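Drernex practice room: gallery

Sieglinde Petersen runs the trial account, Mansa Boateng pays for it, and the captions are by whichever of them was less annoyed on the day.

Drernex is a practice room for robot arms, sold by the month by a firm called Rieger. You don't get an arm. You get a simulated one, in a simulated room, and you teach it to handle things before you let it near anything you'd have to pay for. The Starter plan is $29 a month for one user, the Workshop plan is $129, and the one with phone support is $829 a year, which we did not take and have thought about fondly ever since.

We signed up because our little shop in Korkent is supposed to get a used arm this winter, and Mansa wanted us to have made our mistakes in advance. The trial lasts 27 days. Setup took one long Tuesday, most of it spent finding the settings page, which lives under a menu called Drindau. We asked Rieger what Drindau means. They said it was the name of the menu.

Views are from the arm's end of things, which is the angle you work from once you stop admiring the room and try to get something done. Click to enlarge, if your browser is feeling generous. 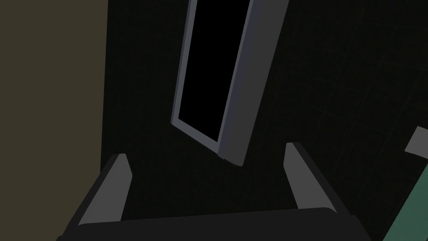 Fingers open in both, nothing in the grip in either. 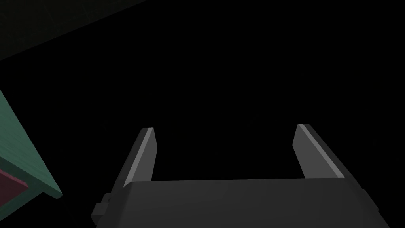 Lighting is where Drernex and I (Sieglinde) have had our longest talks. The slider goes from Low to Normal, and I have yet to meet the person who can tell me what Normal is normal for. In the second picture the light gives you the gripper and the green piece at the left with its dark red panel, and past the fingertips you are on your own. The first is kinder, with the pale lower corner of that upright frame or tray giving you something to steer by. Rieger's help page suggests a brighter monitor. Mansa suggested I eat fewer carrots, having got the folk wisdom backwards.

The controls are better than the lighting. Small moves are small, the undo button undoes, and you can save a position and come back to it after lunch. Opening and closing the gripper is one key each. The keys are next to each other, so you'll learn a certain amount about patience, and you can remap them on the Workshop plan only. Charging a hundred dollars to move a key seems bold to me, but I don't run a software company.

Sound is off by default. Turn it on and you get a motor whine so convincing that Mansa went to check the extractor fan.

What you can export: saved positions, a log of every move, and still pictures like the ones on this page. What you can't export on Starter: anything longer than a still. The log opens in a spreadsheet and is the part I'd miss most. It also records the name of the person at the controls, and this has settled one argument in the shop so far.

We're keeping Starter through December and will look at Workshop when the real arm gets here. Mansa wants it noted that he would pay $29 a month for the undo button alone, provided they can make it work in the rest of the building.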